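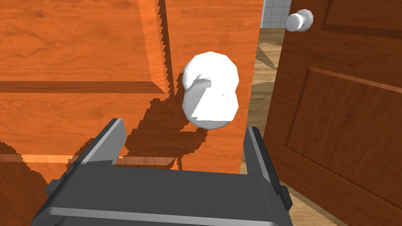
*Wrist view in the simulator: fingers open, white cabinet knob between them.*

# Stamotel FAQ

I'm Duván Urrego, and I did most of the training runs for Stamotel, our method for teaching a simulated arm to open cabinets from very few demos. These are the things people keep emailing me, so I finally typed them up. If yours is missing, send it over!

**What did you find, in one paragraph?**

With 30 demos, the policy opens cabinets it has never met almost as often as our old one did with 400. The trick is a second pass where we take each demo, keep the last stretch before contact, and replay it from lots of slightly wrong starting positions. The policy gets a ton of practice at fixing its own aim (which is where the old one kept blowing it).

**Why only use the wrist view?**

I tried adding an overhead view and it helped on the training kitchens, then hurt on the new ones. My guess is that the policy was memorizing the rooms. Up close, a knob is a knob, more or less.

**Isn't the rendering kind of rough?**

Oh, sure. You can count the facets on the knob, and the shadow edges look like a staircase. I left it that way so that a run fits on the 2 graphics cards I have. I did one comparison with smoother shadows in December and couldn't find a difference worth the wait, but that was a single seed, so don't quote me on it.

**There's a door with a white knob too. Does the arm ever go for the wrong one?**

It used to, quite a lot! Doors and cabinets share the same plain knob style in many of our rooms, and early policies would drift toward whichever one was bigger in view. Now the target is marked in the first observation and the policy has to carry that along. Wrong-knob grabs still happen, mostly when the door is swung close to the cabinet.

**What are Futley and Sutherland in the results table?**

Those are our two sets of test kitchens. Futley has 42 layouts with wood-grain fronts and round knobs. Sutherland has bar handles and painted fronts, and we do noticeably worse there — the fingers come in at the right spot but turned the wrong way. I'm working on it.

**What counts as a success?**

The cabinet has to be open past the halfway mark when time runs out. Touching the knob gets no credit. If the fingers slip and the arm tries again, that's fine by me.

**Have you run it on a real arm?**

Not yet. Everything in the paper is simulation, and I'd be surprised if it carried over without more work on friction.

**Can I get the code?**

Yes, it ships with the next Studora release (that's our simulator wrapper). The replay script is in there already, under tools, with a very short readme. Set the offset range before you start or you'll get the tiny default, and your results will look a lot like our old ones.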